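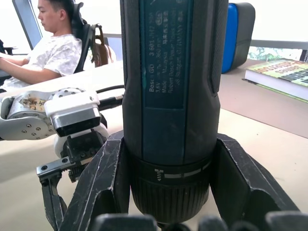 版块:产线与设备 > 采购与预算
主题:双臂拧螺丝工位,明年预算怎么列,求过一遍清单

灰桥老陆
楼主,2021/10/21

公司在做Candale项目的小批量装配,产品是巴掌大的传动模组,金属件加黑色阳极件,内六角螺丝为主,规格有四种。现在全靠人工拧。领导让我报明年的设备预算,方向定的是双臂协作,一只手扶工件,一只手拧。

目前在试的方案是夹爪直接夹市售的手持电动起子,不上专用电批。好处是起子便宜,坏了随手换一把,程序里抓取位置不用动。试验台已经搭起来了,下一步要花正式的钱,所以想请做过的人看看清单有没有漏项。

先列我自己写的:

1. 机械臂两台,含控制柜和示教器。Voltell报的是整包,我要求他们拆开报,还没给。
2. 平行夹爪两套,Cundance的。
3. 夹爪指,备件若干。
4. 手持电动起子,备件若干,批头另算。
5. 腕部相机两个,线缆两套,备用线缆一套。
6. 台面、工装、定位销。
7. 安全评估和围栏,这一项采购部说可以从厂务费用里走,我不确定。
8. 集成和调试人工。
9. 培训。

Voltell给的机械臂交期是最多70天,从收到预付款算起。九月我问的时候口径还要短一些,这次问变长了,所以我想早点定。

几个具体问题:

一,用市售起子这条路能不能走到量产,还是只能做验证。
二,夹爪指的备件按什么比例备。
三,集成人工占设备款多少算正常。
四,专用电批要不要同时列一套进去,作为备选。

总盘子领导没给死,但让我分必须和可选两档。

---

南坡小厂主
2楼

第四个问题先答:列。列成可选。预算批下来可以不花,没列的到年中再追加,要走的流程比采购本身还长。

第一个问题,我们做过类似的,最后换成了专用电批。理由有两个。手持起子没有对外的信号,拧到位没有,机器人不知道,只能靠时间或者靠听电流,听电流你又没接线。还有一个是充电,手持的用一阵就要充,谁去充,什么时候充,节拍里有没有留这个时间。

你清单里没有充电这一项。

---

灰桥老陆
3楼,回复2楼

充电确实没列。我现在是下班前由技术员取下来充,白天两把轮换。量不大的时候这样够用。

拧到位的判断,目前是起子离开以后用相机看螺丝头和沉孔端面的高度差,再抽检扭矩。抽检是人工做。

---

批头消耗大户
4楼

不同意2楼。要看产品。

我们那边做样机和小批量,夹手持起子用到现在,没换。专用电批一套带控制器带送钉,价格是手持的很多倍,而且换一种螺丝就要换送钉嘴,换完要重新标定。楼主四种规格的螺丝,按专用电批的路子走,要么四个头,要么一个头加换头站。小批量把这个钱摊下去,单件成本很难看。

扭矩这块,多数手持起子带机械离合,设到挡位打滑就停。精度当然比不上专用的,但是你的图纸到底要求多少,先问清楚。很多图纸上写的扭矩是抄来的。

---

南坡小厂主
5楼,回复4楼

图纸抄来的也是图纸。客户来审核,问你扭矩记录,你拿不出来,这张单子就有麻烦。

我没有说手持不能用,我说的是走不到量产。楼主问的就是这个。

---

批头消耗大户
6楼,回复5楼

楼主的产品要不要扭矩记录,他还没说。

---

灰桥老陆
7楼

补充一下。图纸上有四处标了扭矩,其他没标。标了的四处在壳体上,是最后一道。前面把滑块、齿轮、支架装到底板上的那些螺丝都没标扭矩,只写了拧紧、点胶。

所以有一种分法,前面的工序用机械臂夹手持起子,最后四颗由人工用扭矩扳手收。这样预算可以少一大块。
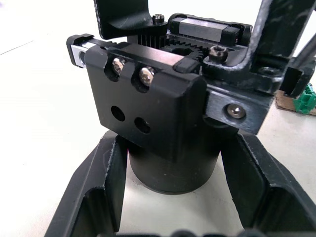
最难的还是伸手空间。模组上有导轨、有小齿轮,夹爪指稍微厚一点就碰支架,薄了又夹不稳。现在用的是现成的指,内侧有凹腔,棱边磨得比较快。Cundance那边能按图定做加长的窄指,报价743元一副,含一次改图,不含运费。现成的标准指是145元一副。差价摆在这里,我在想是全部换窄指,还是只给拧的那只手换。

另外工装我也重新想了。现在工件是直接放在台面上,由一只手扶着。要不要再做一个定位座,把扶的那只手省出来去递零件,这个也想听意见。定位座的钱没多少,设计时间多。

---

夹具组阿沁
8楼

做夹具的来说两句。

窄指只给需要伸进去的那只手换。扶工件的那只手,标准指接触面大,夹得稳,没有必要换。两只手用不同的指,备件要分开记,标签贴清楚,不然夜班会装错。我们装错过,撞坏一个支架。

指的备件比例:标准指我按每只手两副备,一副在用,一副在抽屉。窄指薄,受力差,按三副备。楼主的指棱边磨得快,要看磨在什么位置。磨在指尖外侧,多半是路径擦台面或者擦工件,改路径就行,不花钱。磨在内侧夹持面,那是材料和夹持力的问题,换材料或者贴垫。贴垫要注意厚度,贴完重新标定零点。

定位座,我建议做。理由是重复性。你现在一只手扶着,扶的位置每次都有一点偏差,另一只手对螺丝孔就要靠相机补。两头都在动,出了问题很难查是哪一头。做了定位座,工件先固定,剩下的变量少一半。定位座用可换的上板,四种产品四块板,底座一个。

要算的话,定位座放必须档。

---

灰桥老陆
9楼,回复8楼

磨在棱边,外侧多,内侧也有一点。我回去看下路径。

四种是螺丝规格,产品目前只有一种,明年可能加一种。上板先做一块,预算里留第二块。

---

夹具组阿沁
10楼,回复9楼

看错了,抱歉。那就更便宜。

---

沿江集成
11楼

我是做集成的,站在乙方的位置说,楼主自己打折听。

集成人工占设备款多少,没有正常值。我报过设备款三成的,也报过和设备款一样多的。差别在三件事上:来料稳不稳,节拍写不写进合同,验收用什么料。

来料稳不稳最要命。螺丝散料倒在盒子里让机器人抓,和螺丝在料盘里排好让机器人取,调试时间差好几倍。楼主清单里没有供料。螺丝怎么来的?

验收料也要钱。调试期间拧坏的、滑牙的、刮花的,都是你的工件。我一般让客户准备一批调试专用件,外观不要求,螺纹必须是真的。这批件请单独列一行,很多人没列,最后从生产领料,仓库和生产吵起来。

合同里节拍写死的,我会把人工往上报。写成目标值加奖励的,我报低一点。这个你可以和Voltell谈,他们应该也是这么算的。

---

灰桥老陆
12楼,回复11楼

供料现在是技术员手工放到料板上,一块料板插满了再端上去。我把料板加进清单。自动供料先放可选。

调试件这个真没想到,加上。

---

老赵不加班
13楼

插一句别的。楼主有没有算过人。

双臂一个工位,换料板、取起子充电、抽检扭矩、最后四颗人工收,这些都要人。我看下来,原来一个人拧螺丝,现在一个人伺候机器人拧螺丝。节省在哪里,报告里怎么写?

我不反对上,我只是觉得领导一定会问这个。

---

批头消耗大户
14楼,回复13楼

一个人看两三个工位就出来了。单工位算回收期,谁算都不好看。

---

老赵不加班
15楼,回复14楼

他只报一个工位。

---

灰桥老陆
16楼

老赵说的我考虑过。第一年不按省人写,按质量和学习写。现在人工的问题是漏拧和点胶忘点,返工单里这两项占大头。第二年如果复制,再按一人多机算回收。

领导能不能接受,我也没有把握。上一次报视觉检测的时候用过类似的写法,批了。

---

南坡小厂主
17楼

那漏拧可以用更便宜的办法解决。人工工位上装一个计数的电批架,拧够数放行,花的钱连你一只机械臂的零头都不到。

不是泼冷水,你的报告里最好自己先把这条写上,写清楚为什么没选,比别人在会上提出来好。

---

灰桥老陆
18楼,回复17楼

有道理,会写。没选的原因主要是明年第二个产品的孔位完全不同,另外点胶的漏项计数架管不了。

---

Effiong电批代理小韩
19楼

利益相关,先说明,我卖Effiong的伺服电批。

楼主要列可选的话,我这边可以按单轴、无送钉、带控制器给你一个报价,信号是标准的IO,扭矩和圈数都能读。装法是法兰直连,不用夹爪夹。这样有一个后果要提前想到:法兰装了电批,这只手就不能再夹别的东西了,除非上快换。快换盘我们不做,市面上的母盘加一个子盘,我最近一次帮客户问到的是1,705元,手动的那种,气动的要贵。

夹手持起子的优点就是这只手放下起子还能去做别的。这个我承认,我们的产品做不到。

如果只有最后四颗要扭矩,单独给那四颗买一套伺服电批,利用率低。我卖东西的人也这么看。

---

批头消耗大户
20楼,回复19楼

难得见到说人话的代理。

---

沿江集成
21楼

快换的话,手动的不要考虑放进自动流程,手动就是人去扳。楼主如果写进预算,要注明用途是换型,不是节拍内换工具。不然到时候Voltell按气动给你做方案,气路、电磁阀、阀岛一串东西全出来。

---

灰桥老陆
22楼

收到。列成换型用,可选。

关于起子的固定方式,也请大家看一下。现在是两根指从左右夹住起子身,竖直向下,批头朝下。起子身外面有橡胶,夹得住。标签上写着3.6V,每分钟360转,转速低,对我们这种小螺丝够用。
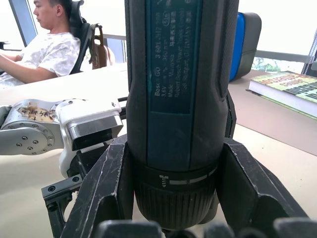

担心的是旋转反力。起子身是圆的,拧到底那一下,反力矩会让起子在指间转一点角度。转了以后按键的位置就跟着变,启动动作要重新找。目前的处理是每拧一轮放回架子上重新取一次,用架子来找正。节拍损失能接受,就是觉得不太正规。

想在预算里加一个起子套,外形做成方的,夹爪夹方套,反力就吃在平面上了。有没有人做过?打印件够不够,还是要铝件?

---

夹具组阿沁
23楼,回复22楼

做过。打印件够,前提是壁厚给足,夹持面贴一层薄橡胶或者滚花。铝件更耐用,但是重,小机械臂的负载要算进去,夹爪、起子、套子加起来,别贴着上限用。

套子做成两半,用螺丝抱紧,内侧照起子的外形扫描或者测绘。注意给充电口和按键留窗。按键的窗要留大一点,启动用另一只手的指头去按,还是用套子上的小气缸去推,这个你要先定。

还有一条,套子做了以后起子就绑定型号了。换型号,套子重做。所以起子要一次多买几把同型号的,别以后停产了到处找。

---

灰桥老陆
24楼,回复23楼

启动现在是另一只手去按。这样双臂有一段时间是绑在一起的,扶件的手要放开。定位座做了以后这个问题就好一些,工件不用手扶。

看来定位座和起子套是一套的,应该一起列进必须档。

---

南坡小厂主
25楼

你们越说,我越觉得像在把一把手持起子改造成电批。套子、架子、气缸、定制指、充电轮换、抽检,加在一起再和小韩那个单轴报价比一比。有可能差不了多少。

建议楼主真的列一张对比表,两条路各自从头列到尾,包括人工。不要只比起子和电批本身的价格。

---

批头消耗大户
26楼,回复25楼

对比表我同意。结论我不猜。

不过气缸那条阿沁只是举例,楼主没打算上。按他现在的做法,加项就是套子和定位座两件,窄指不管走哪条路都要买,扶件或者递零件那只手一样要伸进去。

---

南坡小厂主
27楼

窄指走电批那条路不一定要买。电批头本身细长,可以直接下去。

---

批头消耗大户
28楼

批头细,机身不细。看他那个支架,机身往下走一样有可能碰。让他拿数模比。

---

灰桥老陆
29楼

数模我这周比一下,两种机身都放进去看。

昨天和Cundance的应用工程师Chandrasekhar Nambiar通了电话,问了两件事,转述一下,供参考。

一是窄指的夹持力。他的意见是指加长以后,指尖的允许夹持力要往下降,降多少看图纸,他们改图的时候会在图上标出来。让我不要拿标准指的参数直接套。

二是指的寿命。他不肯给次数,说和被夹的东西、速度、路径有关,建议我自己记。从第一天开始每周拍照,放在同一个文件夹,磨到什么程度换由我们定标准。我觉得可以,已经让技术员建表。

他还问我为什么不用软垫。我说怕掉屑,我们的导轨滑块怕脏。他说那就不要用。

---

夹具组阿沁
30楼

掉屑这点提得对,我前面建议贴橡胶,夹起子套可以,碰工件的那只手不要贴。

---

云端质检
31楼

做质量的路过,提三个没人说的。

点胶。楼主说拧之前要点胶,点胶谁做?机器人做就要点胶阀和控制器,人做就要在插料板的时候做,做完有时间限制,胶放久了会干。这一行清单里没有。

相机标定。两个腕部相机,标定板要买一块像样的,打印纸贴板子上那种用不久。另外标定本身要花时间,每次换指、撞机之后都要重做,请写进维护工时。

还有光。窗边的工位白天晚上光差很多,相机看螺丝头这种反光件特别受影响。要么加遮光帘,要么加环形光源。遮光帘便宜,先买遮光帘。

---

灰桥老陆
32楼,回复31楼

点胶打算用预涂胶的螺丝,供应商可以做,单价贵一点,起订量有要求。还在谈。如果谈不下来就按人工在插料板时点。

光的问题遇到过,下午识别率掉得明显。遮光帘加进必须。

---

老赵不加班
33楼

预涂胶螺丝的差价记得放到运营成本里,别放设备款。财务分得很清,放错了退回来重填。

---

沿江集成
34楼

再补一条付款。交期从收到预付款算,那预付款审批要多久你得问财务。我见过设备交期写得好好的,预付款在公司里走了一个多月,项目计划从头到尾全错位。排计划的时候把审批时间排在交期前面,不要重叠。

另外让Voltell把到货和验收分成两个付款节点。到货付一笔,验收付一笔,尾款押质保。全部押在验收他们不会同意,全部在到货付掉你就没有抓手。

整包价一定要拆。拆不开的理由无非是控制柜和软件授权在一起,那就让他把授权年限写清楚,第二年要不要续费,续多少,写进报价单。这一项年年有人吃亏。

---

灰桥老陆
35楼

授权这条我马上去问。

把大家说的并到一起,更新后的清单如下,麻烦再看一遍。

必须档:
机械臂两台,控制柜,软件授权(注明年限和续费)
平行夹爪两套
标准指,扶件手,两副
窄指,拧的手,三副
手持电动起子,同型号四把,充电线和充电位
起子套两套,起子架一个
批头,四种规格,按月用量备
腕部相机两个,线缆两套加一套备用
标定板
定位座一套,上板一块,预留第二块
螺丝料板
遮光帘
调试专用件一批
集成人工
安全评估
培训

可选档:
伺服电批单轴一套
手动快换盘一套,换型用
自动供料
环形光源
第二块上板的加工费

运营成本,不进设备款:
预涂胶螺丝差价
指和批头的年消耗
标定和维护工时
软件续费

---

云端质检
36楼

扭矩扳手呢?最后四颗人工收,扳手要校准,校准有年费。厂里已有的话也写上"利旧",免得评审问。

---

灰桥老陆
37楼

有,利旧,加上。校准费走质量部。

---

南坡小厂主
38楼

围栏呢,你一楼写了评估和围栏,这里只剩评估了。

---

灰桥老陆
39楼

漏了,补回去。协作臂本身限速限力,但是夹着起子,批头是尖的,评估的人说尖的东西朝下走路径要单独看。围栏要不要等评估结果,先按要列。采购部说走厂务,厂务说没听说过。

---

老赵不加班
40楼

那就先放你自己这里。两边都不认的钱,最后都是项目自己出。

---

批头消耗大户
41楼

起子四把我觉得多了,三把够,两把轮换一把备。省下来的买批头,批头才是真消耗。小规格内六角,角磨圆了还在拧,螺丝头就花了,到时候拆都拆不下来。定个数,拧够了就换,不要等磨坏。

---

夹具组阿沁
42楼,回复41楼

起子四把是对的,套子是绑型号的,多一把放着不坏。

---

批头消耗大户
43楼

电池放着会掉电。

---

夹具组阿沁
44楼

那就四把轮着用。

---

灰桥老陆
45楼

四把,轮着用。对比表我做完以后发在这个帖子里,数模的结果一起放。Voltell拆开的报价如果能在评审前拿到,我把比例也发上来,金额不方便发。

---

Effiong电批代理小韩
46楼

对比表里需要机身外形的话,我把STEP文件发你站内信,不用留联系方式。

---

灰桥老陆
47楼

收到文件了,谢谢。外形比我想的粗一点,晚上放进装配里看。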